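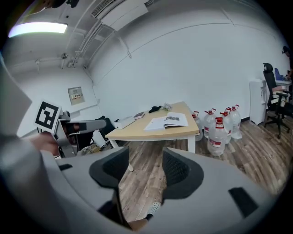

Rules for hand-held grippers in a shared room – what do you use?

Posted by Plernham in Good Practice, May

We collect demonstrations with hand-held grippers, two devices per operator, in a room that other people also use as an office. The tasks are ordinary tabletop ones with books and small objects. I have been asked to write a one-page set of rules for the operators and I don't want to copy a safety standard meant for a fenced robot cell, because nothing in our room is powered the way an arm is. At the same time "use common sense" has not worked. Last month I threw out 12 recordings, most of them because a marker tag had shifted on its mount and the operator kept going.

What I have so far: check the tags before you start, reset the table between takes, keep your feet clear of the table legs. I would like to know what other groups put in writing, mainly on floor space, footwear, other people in the room, and when a take should be thrown away. Does any formal standard apply at all?

3 replies

Skekix
Member, 300 posts

On the standards part first. The industrial robot safety standards are written for robots and the cells they work in. A gripper that a person carries and squeezes is closer to a hand tool, so I would start from your site's general workplace rules and add your own sheet. Check with whoever handles safety in your building, as they may want a short risk assessment anyway. If you later play the recordings back on an arm, that is a separate document and it should be written before the arm is switched on.

Our sheet has these on it, more or less in this order:

Before the session
Look at both finger pads. Replace a pad if the ribs are worn smooth or if it has started to peel.
Push each marker tag with a thumb. If it moves, stop and remount it, then redo the calibration.
Open and close both grippers fully and watch the live view while you do it.
Walk the route you are going to walk. Water bottles, bags and cables go against a wall or under a desk, and they stay there until you finish.
Closed shoes. No socks, no sandals.

During the session
One operator at the table. Other people can work in the room but they don't cross between the operator and the table.
If somebody does cross, finish the motion, stop, and mark the take.
Don't rest the grippers on the table with the fingers open over the edge.
Take a break after 8 takes. Wrists get tired before people notice, and the motion gets sloppy.

After
Write down what went wrong in the log the same day. Pads and tags get a line each even if they were fine.

The footwear rule is the one people argue with. You are looking at your hands and the objects the whole time, so you are going to kick a table leg sooner or later. We don't allow exceptions for "just one take".

For throwing takes away, decide it in advance and put it on the sheet. Ours are a moved tag, a dropped gripper, or an object that was not in the start position. A failed grasp is not on the list – we keep those and label them as failed.

Man
New member

we just have a sign on the door that says recording. works ok

Mostia
Member

Agree with most of what Skekix wrote, but I would add consent. If the room is shared, people at the other desks are going to be in view sooner or later, and so is whatever they have on the desk or the wall. Tell them before you start, let them say no, and give them a time when you won't be recording. We keep mornings free until 10 a.m. and that ended most of the complaints.

Also write down who is allowed to delete a take. With us it was the operator at first, and operators delete things that only looked bad to them. Now they mark it and a second person decides.

On the break after 8 takes, that depends a lot on how long your takes are. Ours are long and we stop after 3. I'd set it by minutes if you can.

Plernham
Original poster

Thanks, this is useful. I am taking the thumb check and the footwear rule as they are. I had nothing on consent, so that goes in before the next session. Will probably set the break by minutes. Skekix, do you redo the full calibration when a tag has been remounted or only the side that moved?

Skekix
Member, 300 posts

Both sides. It takes longer, but we had one set where only the left was redone and the two didn't line up afterwards.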